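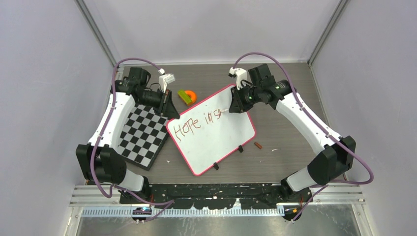 »HoPe in s«, Vormittagsschicht bei Rallelik

Das P war mein Fehler, und es steht jetzt im Datensatz.

Ich hatte das H zu groß angefangen, wie man als Kind die Überschrift zu groß anfängt, und der lange Strich nach unten ließ sich nicht mehr einholen. Beim o nahm ich mich zusammen. Beim P juckte mir die Nase. Wer beide Hände an den Griffen hat, kann sich nicht an der Nase kratzen, es sei denn, er will, dass zwei Roboterarme lernen, wie man sich an der Nase kratzt. So kam der Großbuchstabe mitten ins Wort.

»Lassen wir drin«, sagte die Schichtleiterin. »Natürliche Varianz.«

Natürliche Varianz ist bei Rallelik alles, was man nicht noch einmal machen möchte. Ich war seit April dort und hatte bis zu diesem Vormittag 1465 Vorführungen abgeliefert: Blöcke verschieben, Ringe aufheben, Klammern anstecken, Klammern wieder abnehmen. In Gururska gibt es zwei größere Arbeitgeber, und der andere schlachtet Geflügel.

Das Schreiben gehörte zum Projekt Sinaga, auf das alle sehr stolz waren. Der linke Arm soll die Tafel sichern, der rechte soll schreiben. Im Auftrag stand als Satz »Hope in something«, auf Englisch, ohne weitere Angabe. Ich fragte, worin denn. Die Schichtleiterin sah in Mudus nach, unserem Steuerprogramm, und sagte, das Feld sei auf 40 Zeichen begrenzt, aber der Satz habe ja nur siebzehn, es komme also wirklich nichts mehr.

Man muss sich das Schreiben so vorstellen, dass man einen sehr langen Kugelschreiber am falschen Ende hält, während einem jemand höflich den Ellbogen festhält. Meine linke Hand tat nichts, und das mit größter Anstrengung. Sie musste an der rosa Kante bleiben, ohne die Tafel wegzuschieben, und wenn ich rechts einen Bogen zog, wollte sie auch einen ziehen. In der Schule hat man mir die Linkshändigkeit ausgeredet. Offenbar ist die Hand noch beleidigt.

Die Tafel lag schräg, weil sie im Auftrag schräg lag. Schräg sei lehrreich. Also schrieb ich bergauf. Nach dem Wort »in« hatte ich den rechten Greifer so weit oben an der Kante, dass die Buchstaben zusammenrückten wie Leute unter einem Vordach. Darunter war alles weiß, Platz für einen ganzen Brief. Meine Mutter hat ihre Ansichtskarten auch immer so geschrieben, nur umgekehrt: unten drängte sich dann die ganze Familie mit ihren Grüßen am Rand.

Beim s hielt ich an.

»Gibt es ein Problem?«, fragte die Schichtleiterin.

»Ich überlege, wie es weitergeht.«

»Überlegen nimmt er mit auf.«

Das stimmte. Mudus zeichnet jede Stellung jedes Gelenks auf, auch die, in der ein Mensch nicht weiß, wohin. Ich stellte mir vor, wie irgendwann in einem Büro eine Maschine zur Unterschrift ansetzt, beim s stehen bleibt und acht Sekunden lang gründlich zweifelt. Dann juckt ihr die Nase, und sie schreibt das P groß.

»Noch 326 heute«, sagte die Schichtleiterin. Sie meinte die ganze Halle, aber sie sah dabei mich an.

Vor mir lag neben der linken Hand das Schachbrett, an dem ich nächsten Monat anfangen sollte. Ich kann kein Schach. Ich hatte das beim Einstellungsgespräch erwähnt und zur Antwort bekommen, auf den Inhalt komme es nicht an, man zeige nur die Bewegung. Ich dachte an das leere Feld nach »something« und fand, dass die Firma sich da wenigstens treu blieb.

Dann schob ich die rechte Hand einen Fingerbreit vor und begann mit dem o. Es wurde ein sehr ordentliches o. Die Nase juckte noch immer.

Kontakt | Impressum | Alle Rechte an den Texten vorbehalten | Nach oben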